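가정 기록물의 정리와 보존에 관하여

2022년 10월

본 블로그는 그간 독서 기록과 지역 도서관 이용 안내를 주로 게재하여 왔습니다. 금번에는 필자가 지난 2월부터 진행하고 있는 가정 기록물 정리 작업의 경과를 정리하여 공개하고자 합니다. 유사한 작업을 계획하고 계신 분들의 문의가 수차례 있었으며, 개별 회신보다는 글로 남기는 편이 적절하다고 판단하였습니다.

가정 기록물이라 함은 본 글에서 다음의 범위를 가리킵니다. 가족 구성원이 작성하거나 수령한 문서, 인화 사진과 필름, 가계부와 영수증철, 편지, 그리고 컴퓨터에 저장되어 있는 파일 일체입니다. 등기 관련 서류와 보험 증권 등 법적 효력이 있는 문서의 원본은 별도의 보관함에서 관리하고 있으므로 이번 정리의 대상에서 제외하였습니다. 다만 그 사본은 포함하였습니다.

작업의 배경

필자의 본가에는 부모님께서 수십 년에 걸쳐 모아 두신 종이 자료가 상당량 남아 있었습니다. 이사를 앞두고 처분 여부를 결정하여야 하는 상황이었으나, 내용을 확인하지 않은 채 폐기하는 것은 바람직하지 않다는 데 가족 간 의견이 일치하였습니다. 이에 따라 우선 전량을 필자의 거주지로 옮긴 후 순차적으로 검토하기로 하였습니다.

초기 조사 결과, 문서류는 약 1,000건으로 파악되었습니다. 여기서 한 건이라 함은 낱장을 뜻하지 않으며, 한 봉투 또는 한 철에 묶여 있던 단위를 그대로 한 건으로 보았습니다. 낱장 단위로 목록을 작성하는 방안도 검토하였으나, 문서를 묶어 두신 방식 자체가 하나의 정보라는 점을 고려하여 채택하지 아니하였습니다. 예를 들어 병원 영수증 사이에 끼워져 있던 짧은 메모는 영수증과 분리되는 순간 그 의미를 알기 어렵게 됩니다.

인화 사진 가운데 앨범에 부착되지 않은 것은 318장이었습니다. 앨범에 부착된 사진은 무리하게 떼어 내지 않고 면 단위로 처리하였습니다. 접착식 앨범의 경우 오래된 접착면이 사진 뒷면과 굳어 있는 사례가 많았으며, 한 장을 떼어 보려다 모서리가 손상된 이후로는 분리 작업을 전면 중단하였습니다.

분류 기준

분류는 최초에 연도순으로 시작하였습니다. 그러나 날짜가 없는 자료가 예상보다 많아 이 기준은 한 달을 넘기지 못하였습니다. 현재는 생산자를 첫째 기준으로, 용도를 둘째 기준으로 적용하고 있습니다. 생산자란 해당 자료를 만들었거나 모아 둔 가족 구성원을 말합니다. 누구의 자료인지 확정할 수 없는 경우에는 공용으로 분류하고, 추후 확인되는 대로 옮깁니다.

용도는 주거, 의료, 교육, 서신, 회계, 기타로 구분하였습니다. 기타 항목의 비중이 지나치게 커지는 것을 방지하기 위하여 매월 말일에 기타 항목을 재검토하고 있습니다. 재검토 과정에서 가장 자주 이동이 발생한 방향은 기타에서 서신입니다. 청첩장, 연하장, 부고 등을 처음에는 서신으로 보지 않았던 것이 원인이었습니다. 동창회보를 어디에 둘 것인지에 대하여는 아직 결론을 내리지 못하였습니다.

종이 자료의 보관에는 중성지 봉투와 뚜껑이 있는 보존 상자를 사용합니다. 봉투는 Lorente에서 500매 단위로 구입하였으며, 상자는 동일 업체의 제품을 사용하다가 깊이가 책장과 맞지 않아 Bodura의 상자로 교체하였습니다. 두 제품 모두 필자가 직접 비용을 지불하고 구매한 것으로, 본 글은 어떠한 업체로부터도 지원을 받지 않았습니다.

봉투 표면에는 연필로만 기재합니다. 초기에 유성펜으로 기재한 봉투가 있었으나, 뒷면으로 잉크가 배어 나와 전량 교체하였습니다. 금속 클립과 스테이플은 녹이 슬지 않은 것이라도 제거하는 것을 원칙으로 하되, 제거 과정에서 종이가 찢어질 우려가 있는 경우에는 그대로 둡니다. 고무줄은 예외 없이 제거합니다. 본가의 자료를 묶고 있던 고무줄은 대부분 종이에 눌어붙어 있었습니다.

디지털 자료의 처리

종이 자료의 검토가 절반가량 진행된 시점에서 디지털 자료의 정리를 병행하기 시작하였습니다. 종이와 달리 디지털 자료는 눈에 보이는 부피가 없으므로 작업의 우선순위에서 밀리기 쉽습니다. 필자 역시 이를 후순위로 두고 있었으나, 과거에 사용하던 저장장치 하나가 인식되지 않는 일을 겪은 뒤 일정을 조정하였습니다.

가정에서 사용하던 데스크톱 컴퓨터를 처분할 때에는 본체 내부의 저장장치가 남아 있는지를 반드시 먼저 확인하여야 합니다. 본체만을 기준으로 처분 여부를 판단하면 그 안에 보관된 사진과 문서가 함께 사라질 수 있습니다. 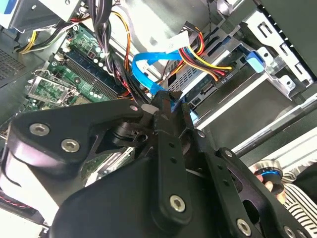
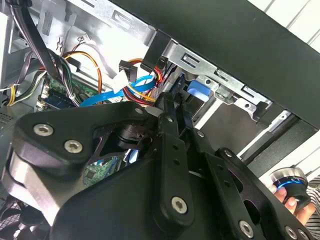
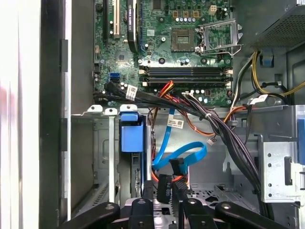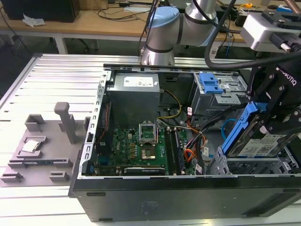
데스크톱 컴퓨터의 내부

저장장치에서 옮긴 파일은 즉시 정리하지 않고, 원래의 폴더 구조를 유지한 상태로 한 벌을 따로 보관합니다. 정리는 그 사본을 대상으로 진행합니다. 폴더의 이름이 불분명하거나 동일한 이름이 반복되더라도 원본 쪽은 수정하지 않습니다. '새 폴더' 안에 다시 '새 폴더'가 들어 있는 구조를 보고 있으면 정돈하고 싶은 마음이 드는 것이 사실이나, 어느 시기에 무엇과 함께 저장되었는지가 그 구조에 남아 있는 경우가 적지 않습니다.

파일명은 생산자, 용도, 연도, 일련번호의 순으로 부여합니다. 연도를 알 수 없는 파일은 해당 자리에 '미상'이라고 기재합니다. 추정 연도를 기재하는 방식도 시도하였으나, 시간이 지나면 추정한 것인지 확인한 것인지를 필자 스스로도 구분할 수 없게 되어 폐지하였습니다. 추정의 근거가 있는 경우에는 파일명이 아닌 목록의 비고란에 남깁니다.

오래된 문서 작성 프로그램으로 저장된 파일은 별도의 주의를 요합니다. 현재의 프로그램에서 열리기는 하나 표의 선이 사라지거나 글꼴이 바뀌는 사례가 확인되었습니다. 이러한 파일은 원래 형식을 유지하는 한편, 열람용 사본을 하나 더 작성합니다. 열람용 사본에서 모양이 달라진 부분이 있으면 역시 비고란에 적어 둡니다. 부친께서 작성하신 연도별 난방비 대장이 이에 해당하며, 이 대장 하나를 원래의 모양에 가깝게 되돌리는 데 주말 하루를 전부 사용하였습니다.

사본은 총 3벌을 유지합니다. 한 벌은 필자의 작업용 컴퓨터에, 한 벌은 평소 연결하지 않는 외장 저장장치에 두고, 나머지 한 벌은 온라인 보관 서비스인 Undico에 올려 두었습니다. 온라인 보관 서비스의 선정에 있어서는 Undidora도 함께 비교하였습니다. 화면 구성은 Undidora가 더 간결하였으나, 폴더 전체를 내려받는 절차가 번거로워 최종적으로 제외하였습니다. 보관 서비스는 올리는 과정보다 내려받는 과정을 먼저 시험하여 보실 것을 권고드립니다.

목록의 작성

전체 자료의 목록은 하나의 표로 관리합니다. 항목은 관리번호, 생산자, 용도, 연도, 보관 위치, 비고로 구성되어 있습니다. 처음에는 항목을 이보다 훨씬 많이 두었습니다. 재질, 크기, 상태 등급, 관련 인물, 관련 장소까지 기재하도록 하였으나, 빈칸이 늘어나면서 표를 여는 것 자체를 미루게 되었습니다. 현재의 항목 수는 그 경험을 반영한 것입니다.

관리번호는 한 번 부여하면 변경하지 않습니다. 자료가 폐기되더라도 번호는 결번으로 남기고 비고란에 폐기 사실과 사유를 기재합니다. 가족 가운데 누군가가 훗날 해당 자료를 찾을 경우, 분실된 것인지 폐기된 것인지를 알 수 있어야 한다고 보았기 때문입니다.

목록은 종이로도 출력하여 첫 번째 보존 상자에 넣어 두었습니다. 출력본은 분기마다 교체하며, 교체된 이전 출력본은 파쇄합니다. 출력본의 첫 장에는 분류 기준과 약어의 뜻을 적어 두었습니다. 필자가 아닌 다른 가족이 상자를 열었을 때 별도의 설명 없이도 찾고자 하는 자료에 접근할 수 있도록 하기 위함입니다.

폐기의 원칙

폐기 대상은 중복된 사본, 내용이 기재되지 않은 서식, 기한이 지난 광고물로 한정하였습니다. 그 밖의 자료는 보존을 기본으로 하되, 판단이 어려운 자료는 보류 상자에 넣고 다음 가족 모임에서 논의합니다. 모임에서 의견이 갈리는 자료는 보존합니다.

이 원칙을 적용한 결과 실제로 폐기된 분량은 당초 예상에 크게 미치지 못하였습니다. 공간 확보를 목적으로 이 작업을 시작하려는 분이 계신다면 이 점을 미리 참고하시기 바랍니다. 본가에서 가져온 자료의 부피는 보존 상자로 옮긴 후 오히려 다소 증가하였고, 그에 따라 책장 하나를 추가로 설치하였습니다.

광고물 가운데서도 일부는 예외로 보존하였습니다. 본가 인근의 시장이 이전하기 전에 배포된 전단이 그러한 예입니다. 전단에 실린 약도에는 현재 남아 있지 않은 골목이 표시되어 있으며, 모친께서 여백에 그날의 배춧값을 적어 두셨습니다. 해당 전단은 논의 끝에 회계로 분류하였습니다.

개인정보의 취급

가정 기록물에는 가족 외의 제삼자에 관한 정보가 다수 포함되어 있습니다. 편지의 발신인, 사진 속의 이웃, 계모임 명부에 기재된 주소와 연락처 등이 이에 해당합니다. 필자는 이러한 자료를 본 블로그를 포함한 어떠한 공개된 공간에도 게재하지 않는 것을 원칙으로 합니다. 친척에게 사본을 전달하는 경우에도 해당 부분을 가린 후 전달하고 있습니다.

편지의 경우 발신인이 생존하여 계시고 연락이 가능하면 보관 사실을 알려 드렸습니다. 반환을 요청하신 분께는 원본을 보내 드렸으며, 사본의 보관에 대하여도 별도로 동의를 구하였습니다. 동의하지 않으신 한 분의 편지는 사본 없이 전량 반환하였고, 목록에는 결번으로 처리하였습니다.

향후 계획

남은 작업은 필름의 처리와 음성 자료의 확인입니다. 필름은 보관 상태가 고르지 않아 전문 업체에 의뢰할 것인지 직접 처리할 것인지를 검토하고 있습니다. 음성 자료는 카세트테이프로, 조모님의 칠순 잔치를 녹음한 것이라는 표기가 있으나 아직 재생하여 보지 못하였습니다. 재생기를 구하는 대로 내용을 확인하고 목록에 등재할 예정입니다.

분류 기준이나 목록 양식에 관한 문의는 댓글로 접수합니다. 양식 파일을 요청하시는 경우 전자우편 주소를 비밀 댓글로 남겨 주시면 순차적으로 송부하겠습니다. 작업 일정상 회신이 지연될 수 있는 점 양해하여 주시기 바랍니다.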